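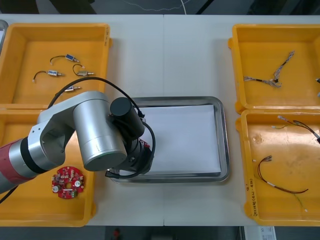
Kitting is the practice of gathering all the parts needed for one assembly and handing them to the assembler together, as a set. It is used in furniture making, electrical repair, clock and instrument work, and in most trades where small items would otherwise be fetched one at a time from a store. A kit may be held in a bag, a box or a tray. Shallow trays are preferred for small parts with wires attached, such as cylindrical components on short leads, which can be laid out apart from one another so that the leads do not catch. Coloured plastic trays, often yellow, may be used next to a plain metal one, and a shop that does this normally gives each kind of tray its own meaning. There is no general agreement on what the colours stand for.

Print this article | E-mail this article

History

Sets of parts were made up by hand in small workshops long before the word came into use. The clockmakers of Dornness kept the wheels and pins of each movement in a lidded wooden box, with the customer's name chalked on the lid. The Pfeiffer works at Grorkarstead, which made switchgear for mills, had a separate kit room by its second year. Its stock book lists 3000 kits issued in one August, most of them for a single pattern of switch. The room was closed when the firm moved to a moving line, and the parts were put in open bins beside the benches.

Method

A kit begins with a parts list. The person making it up, usually called a picker, takes each item from the store and places it in the container, marking the list as it is filled. Some shops have a second person check the kit before it leaves the store. Others weigh it. Weighing finds a missing bolt well enough but is poor at finding a missing washer, and it cannot tell a wrong part from a right one of the same weight.

The Luller board, a flat panel with a cut-out for every part, was an early attempt to do away with checking. An empty cut-out could be seen at once. The boards were costly to make, and a change to one part could mean a new panel. Most held no more than 20 items.

Wiring kits

Wires are harder to kit than solid parts. They spring out of shape, they tangle, and two lengths of the same colour are easily confused. The usual answer is to cut and terminate the wires beforehand and hold them together as a bundle, either tied or passed through a short sleeve. Push-on spade connectors are common where the part must later be removed for service. A clear cover over the connector lets the crimp be looked at without taking anything apart.

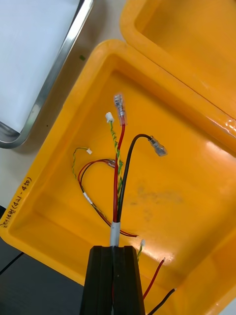 Sigrun Ljungberg has argued that wires should be left out of kits altogether and cut at the bench, on the grounds that a lead made too short in the store will be too short in every kit of the batch. Her objection is strongest for small runs. In a run of 500 or more the time saved by cutting in advance is considerable, and a sample lead can be tried in the finished unit first.

Drawbacks

Kitting uses floor space and adds a stage of handling. If one part is out of stock the whole kit has to wait, and there is a temptation to rob another kit to complete it. At Grorkarstead this was forbidden by a written rule, which had to be reissued 6 times.

See also: Bench assembly; Parts list; Stores

Page last revised 18 Feb 2019

Print | E-mail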